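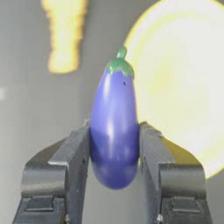
主题：Re: [guvden-users] 夹持途中夹爪自己张开,日志里什么都没有
日期：2026年3月25日
收件人：guvden-users 列表

各位好,

找到了!准确地说,是找到了两个互相掩护的问题,难怪大家这么久都没抓住。先回上周那封求助信,我把原文留在下面逐段回复,后面再附上我这边的完整经过。信比较长,急着用机器的朋友请至少读完"安全"那一节再开机。

> 大家好,我们用的是 Guvden 控制栈加 Dristard 夹爪驱动,总线转接用
> Bilbridge。最近做玩具食物的抓放,夹爪夹住东西抬起来以后,
> 有时会突然张开,东西掉下去,然后夹爪再合上一次,像是在伸懒腰。
> 上位机没有报错,关节位置也都正常。

"伸懒腰"这个形容太贴切了,我看到这句话就坐直了,因为我这边一模一样!先全开,停一下,再合到底。请记住这个动作顺序,它就是最重要的线索,我自己看了好多遍才反应过来:这是夹爪上电回零的动作,一步不差。

> 我们一开始怀疑夹持力不够,光滑的玩具夹不住,自己滑掉了。

我也走过这条弯路。我的主角是一只紫色玩具茄子,表面又滑又亮,上窄下圆,夹在中间那段的时候,下面的圆肚子还露在两指下方,怎么看都像是会往下溜的东西。所以我先去加夹持力,一档一档往上加,还把两指内侧的接触面擦了一遍又一遍。结果掉落照旧,而且力加大之后掉得更勤!当时百思不得其解,现在全说得通了,后面会讲。

判断是滑脱还是张开有个很省事的办法:看指令位置和反馈位置的差。滑脱时手指会往里合,反馈位置往闭合方向跳;我们遇到的情况是反馈先断掉一小段,恢复时已经在张开方向上了。滑脱绝不会让手指往外走。

> 换过夹爪,没用。换过电源,好像好了半天,又犯了。

换电源以后好半天这件事,我猜和你们换电源时动过线有关。你回忆一下,拆装的时候有没有把腕部那根线重新理过?我这边每次"修好",最后查下来都是因为线的位置变了。

> 请问有没有人遇到过?是不是固件的问题?
> 现在我们只能在旁边守着,掉了就伸手捡回来重新放好。

请先别伸手捡!这是我今天最想说的一句话,理由在"安全"那一节。至于是不是固件的问题:一半是。另一半是线。

下面是我这边的经过。

一、现场情况

机器在 Kwok 工位上,深色台面,四周是黑色型材围起来的框,机械臂从右侧伸进来,腕部有个白色的壳体,上面装着小相机,往下就是夹爪。任务很家常:把玩具食物夹起来,放到黄色的圆盘里。茄子是最常用的一个,另外还有一小块金黄色、疙疙瘩瘩、像炸鸡块的东西,偶尔换着来。

版本方面,Guvden 主干用的是当周的代码,Dristard 固件是第 3 版,Bilbridge 用的是默认配置,一个字没改。最后这一点请记住,默认配置在这个故事里有戏份。

第一次出事是在夹着茄子往盘子方向走的时候,手指突然松开。当时以为是操作员误触了急停复位,没往心里去。第二次出事时手柄放在桌上没有人碰,这才当成故障来查。

二、日志为什么是干净的

先说上位机为什么不报错,这部分我觉得最有意思,请容我啰嗦几句。

夹爪驱动板和上位机之间隔着 Bilbridge。Bilbridge 默认带一个"保持上次有效值"的功能,出发点很好:总线偶尔丢一帧,上层控制不至于跟着抖。保持窗口默认是 200 毫秒。只要断线时间短于这个窗口,上位机读到的就一直是断线前最后那个位置,还带着新的时间戳。

新的时间戳!我看到这里差点拍桌子。数据是旧的,时间戳是新的,任何靠"数据新不新鲜"来判断通信好坏的看门狗,到这里全都失明。我在 Guvden 里面写过一个自己很得意的超时检测,它从头到尾没有响过一声,而且它没有做错任何事,因为在它看来数据一直都很新鲜。

要让这件事现形,得绕过 Bilbridge,直接在驱动板那一侧抓原始帧。我借了一个总线分析仪并在夹爪那一段上,和上位机日志放在一起对时间轴。画面非常漂亮:上位机那条线平平稳稳,总线那条线中间缺了一块,缺口后面紧跟着一帧启动报文。

启动报文说明驱动板重启了。夹爪没有收到任何张开指令,它是断过电,醒过来,然后按规矩做了一遍开机动作。

三、为什么会断电

驱动板为什么重启?我先查电压,在电源输出端量,稳得很。换到腕部那一端再量,平时也很稳。于是我让机械臂空载走同样的轨迹,量了一上午,什么都没有发生。 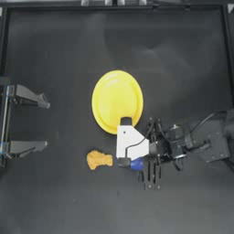
后来我注意到一件事:故障几乎都出在手臂往回收、腕部再转过去的那个姿态附近。那根细黑线从右边绕过手臂上方,弯成一个弧,再走到腕部。手臂伸出去时弧很松,收回来再一转,弧的一头就被绷住了,拉力全落在腕部那个插头上。

我没有拆任何东西,就用一根塑料棒(记得用绝缘的,并且先让手臂停在不使能状态)轻轻拨那段线。拨到某个角度,驱动板的指示灯闪一下,启动报文就来了。再拨,再来!可以随意复现的故障是世界上最可爱的故障,我拨了好几遍,纯粹是因为高兴。

拔下插头看,里面的供电端子已经松了,插进去没有那种咬住的手感。空载时电流小,接触电阻大一点也无所谓,电压掉得有限,驱动板还能撑住。一夹东西,电机要持续出力,电流上来,同样的接触电阻就把电压拉到复位门限以下了。所以我之前加夹持力,等于在帮倒忙:力越大,电流越大,越容易复位。也解释了为什么空载走轨迹永远测不出来。

顺便回答一个可能有人会问的:为什么急停链路没有反应?因为急停看的是主电源和各关节驱动器,夹爪这一路在我们的接法里走的是单独的支路,掉了它也不知道。你们的接法可能不同,建议自己查一下图纸,别想当然。

四、固件那一半

线松了会断电,这是线的问题。可是断电重启之后,夹爪为什么要自己动?

我翻了 Dristard 第 3 版固件的参数表,找到了。编号 26 的参数叫开机回零模式,默认值是"自动":上电之后不等任何指令,先全开,再合到底找机械限位,以此确定零点。桌面上单独调试夹爪的时候,这个默认值很方便,插上电就能用。装到手臂上以后,味道就完全不同了。手臂还带着使能,还在走轨迹,夹爪单方面决定要重新认识一下自己的行程。

更麻烦的是回零完成以后,驱动板会恢复接收指令,Guvden 那边还在发"保持夹紧",于是夹爪乖乖待在闭合位置,指令和反馈又对得上了。从上位机看,一切如常,只是手里的东西没了。

我把两半拼在一起,完整的链条是这样的:线被绷紧,插头接触变差,夹持电流把电压拉低,驱动板复位,Bilbridge 用旧数据把断线那一小段盖住,驱动板上电自动回零,全开,东西掉下,合到底,上位机继续发夹紧,大家一脸茫然。

每一环单独拿出来都不算大毛病,凑在一起就让我折腾了这么久。说真的,查通的那一刻特别过瘾!

五、安全(请一定看)

回到求助信里那句"掉了就伸手捡回来重新放好"。

我也这样干过,而且差点吃亏。有一次茄子掉在台面上,我看夹爪没有动静,以为它停了,伸手进去捡,手指刚碰到茄子,夹爪突然张开,接着合到底。合上的位置离我的指尖很近。没有受伤,可是心跳了好一会儿。事后对日志,是我伸手的时候胳膊蹭到了那根线,又触发了一次复位。

自动回零的合拢动作不看力反馈,要一直推到认为碰上限位为止。如果夹在中间的是手指,它会把手指当成限位来推。玩具茄子被这么夹一下无所谓,手不行。

所以在修好之前,我建议这么办:

伸手进工作区之前,把夹爪那一路的供电断掉,要断在硬件上。软件里点"失能"不管用,因为复位之后的回零动作根本不理会软件使能状态。我特地试过,点了失能再拨线,它照样动。

手臂停着不等于夹爪停着,请把这句话告诉所有会站在机器旁边的人,尤其是只负责摆东西、不看屏幕的人。

东西掉了先让它掉着。玩具食物躺在那里不会坏,急着捡没有任何好处。

断电以后再上电,要把手退到框外面再按开关,把开机那一次合拢当成必然会发生的事。

六、我这边怎么改的

线的部分。插头换新,端子重新压过,腕部加了一个线夹,让拉力落在壳体上,插头不再受力。绕过手臂上方的那段弧也放长了,长到手臂收到最里面再转腕时仍然有余量。放长之后要检查会不会蹭到相机,我第一次放得太慷慨,线垂下来进了画面,又收回去一点。

固件的部分。编号 26 的参数从"自动"改成"等待指令"。改完要存进非易失区,再断电重启确认一遍!我第一次忘了存,高高兴兴测了一下午,第二天早上它又回到了自动。改了以后,驱动板上电会保持无力状态,直到收到明确的回零指令。注意无力状态下夹着的东西照样会松,所以这一步防的是合拢伤手,防不住掉东西,掉东西要靠修线。

Bilbridge 的部分。我把保持功能对夹爪这一路关掉了,其他关节先留着没动。关掉之后日志里一下子冒出来好多丢帧告警,乍看吓人,都是以前被盖住的老朋友。线修好以后告警就安静了。如果你们不想整个关掉,至少要让它在填旧值的时候保留旧时间戳,我已经在写补丁。

Guvden 的部分。我加了一个检查:驱动板的启动计数只要变过,就立刻停手臂,界面上弹出提示,要人确认以后才能继续。启动计数在状态帧里本来就有,是一个 16 位的字段,一直没人读它。代码很短,贴在这里给想先用的人参考思路:

每个周期读一次启动计数
和上个周期的值比较
不相等,则停手臂,锁定夹爪指令,记录当时的关节姿态
等待人工确认,确认后重新回零,再以新值作为基准

记录关节姿态这一条特别推荐。如果故障老是出在同一片姿态附近,基本上可以直接去看线了,能省下我当初那一大圈弯路。

七、验证

改完之后我把线故意往那个"坏姿态"上带,反复收臂、转腕,夹着茄子停在最难受的位置,再用塑料棒去拨线。启动计数没有变过。然后我把旧插头装回去(对,我留着它,这么好的故障样本哪里舍得扔),同样的动作,计数一变,手臂立刻停住,界面提示弹出来,夹爪没有自己合拢。旧插头加新保护,掉东西还是会掉,可是掉完以后整台机器是安静的,这正是我想要的样子。

验证时有个小窍门分享一下。茄子绿色果蒂下面的紫色表面上有个很小的黑点,我拿它当记号,从腕部相机里看它和指尖的相对位置。茄子在指间慢慢打滑的话,黑点会慢慢挪动;驱动板复位造成的松脱则是黑点前一刻还在原处,下一刻整个没了。两种情况一眼就能分开,比盯曲线轻松。你们的玩具上没有黑点的话,用记号笔点一个就行。

另外请把起始状态也统一。我固定成茄子竖着躺在相机视野里,果蒂朝上方,手指张开在两侧都留出空隙,然后才下夹紧指令。起始状态乱七八糟的时候,夹歪造成的滑脱会混进来,很难和复位分清楚。 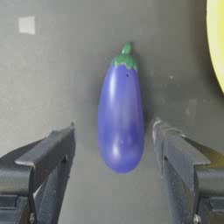 腕部相机视角:夹紧前的起始状态,茄子平放,两指张开。

八、还没弄清楚的

有几件事想请大家帮忙。

第一,Dristard 旧版固件的开机回零默认值是什么,我手上没有旧版的板子。参数编号也可能对不上,用旧版的朋友请千万先查自己的参数表,不要照抄我的编号直接写。

第二,求助信里说换过夹爪也没用。如果线和插头是跟着手臂走的,换夹爪当然没用;可是如果插头是跟着夹爪一起换的,那我的解释就缺了一块,希望原发信人能补充一下你们换的到底是哪一段。

第三,供电端子为什么会松。我倾向于是长期被那段线拉出来的,可是也可能从装上那天起就没压好。旧插头还在,如果列表里有熟悉端子的朋友想看,我可以拍细节发上来。

第四,有没有人觉得自动回零应该保留为默认值?我能理解桌面调试的需要,也许可以让它检测一下自己是不是挂在总线上,有上位机在说话就不自动动。我觉得这个思路挺好玩的,欢迎来吵!

Bilbridge 的补丁我打算四月提交,Guvden 的启动计数检查会更早一些,今晚先把分支推上去,欢迎试用和挑毛病。原发信人如果方便,请先做那个拨线实验,只要几分钟,做之前把手臂失能、手留在框外、用绝缘的棒子。灯要是闪了,请一定回信告诉我,我会和你一样高兴。

祝调试顺利!

Kwok 工位

--
guvden-users 邮件列表
回信请保留主题行,引用原文时请删去无关段落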